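Subject: Re: [cell-users] Gripper contact with baseplate on approach, Eren cell

Replying to the list so it ends up in the archive. Wrist view at the pre-grasp height is below, fingers open.
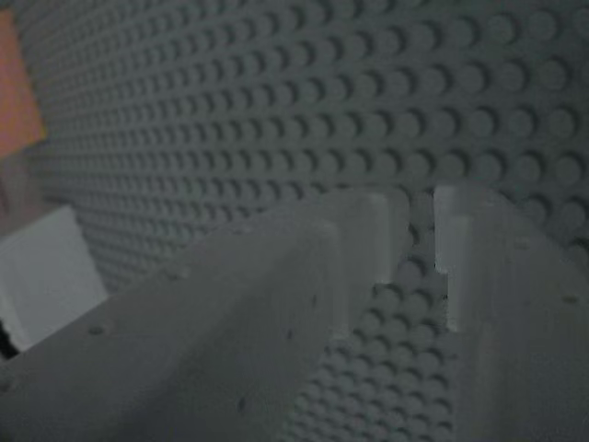

1. What went wrong

The short version for those who skipped the earlier thread: during the brick placement routine the left finger came down onto the studs before the program had finished its approach move. The arm did not stop. It kept driving until the joint torque limit tripped, and by then the baseplate had been pushed sideways in its clamps and the left fingertip no longer lined up with the right one at full close.

The quoted message asks whether this was a calibration fault. I think it was partly that, but calibration does not explain why the arm kept pushing.

> On the Eren cell we had a hard contact in the afternoon run, about
> halfway through the pick list. Height offset was checked in the
> morning and was fine. The Bittencourt controller logged a torque
> trip on the wrist but no contact event before it. We have swapped
> nothing and changed nothing since the last good run, apart from
> the new fingers.
>
> Has anyone at Skarinthorpe seen the guarded move fail to trigger?
> We would like to know whether to look at calibration first or at
> the controller. The cell is locked out until we hear back.

2. The new fingers

"Apart from the new fingers" is where I would start. The Prukonetti set has a squared tip that stands proud of the finger face, and it is longer than the set it replaced. We measured ours at 3 mm longer. If the tool centre point was not updated after the swap, every approach height in the program is low by that amount.

The morning height check would not catch this. It touches off using the probe and compares the result with the stored plate height. The fingers play no part in it, so it will pass with any fingers fitted, or with none. I would like to see that check rewritten, but that is a separate job.

Please send the tool table from the controller, along with the date stamp of the last edit. If the stamp is older than the finger swap, you have your cause for the first half of the fault.

3. Why it kept pushing

The guarded move is meant to stop the arm when the force reading along the tool axis passes a threshold. Ours was set to 20 N from the factory template. That should be plenty for a square landing on a rigid plate. Two things can defeat it.

The first is the payload entry. If the mass of the old fingers is still in the table, the force zero is off, and the threshold shifts by the difference. This is a small effect on its own.

The second is worse. The guard is only active in the last segment of the approach. The segment before it is an ordinary position move at higher speed, with no contact check at all. With longer fingers and an old tool centre point, contact can happen in that earlier segment. The controller then sees a following error and adds current until the torque limit steps in. That matches your log: a trip on the wrist with no contact event ahead of it.

We reproduced this at Skarinthorpe in May with a foam block in place of the plate. With the old tool entry we had 5 approaches and no contact event on any of them. With the entry corrected, the guard triggered each time.

4. Before you run again

– Leave the lockout on until the fingers have been off and inspected. Look at the screw seats and the root of the tip. Ours had a hairline crack at the root that could only be seen with the finger removed.
– Check that both tips meet at full close. If they do not, replace the pair. Do not shim one side.
– Re-teach the tool centre point with the new fingers fitted, then enter the new mass and centre of gravity.
– Extend the guarded segment so it starts well above the studs. We doubled ours. It adds 2 seconds to each cycle and we have left it that way.
– Reseat the baseplate and touch off again at all four corners. A plate that has been shoved once may be sitting high at one edge.
– Do the first run at reduced speed over foam, with a hand on the stop.

5. Open points

I have not been able to find out whether the controller can be made to refuse a program when the tool entry is older than the last tool change. The manual mentions a tool ID check, but it seems to apply only to the quick-change coupling, and these fingers bolt on. If anyone has this working on a bolted tool, please post the settings.

I would also treat this as a safety report as well as a maintenance one. The same position move with no contact check would have been active if someone had been reaching in to straighten the plate. On our cell the door interlock covers that. I do not know how the Eren cell is fenced, and the earlier message does not say.

Tool table and the full log from the trip, please, and I will compare them with ours.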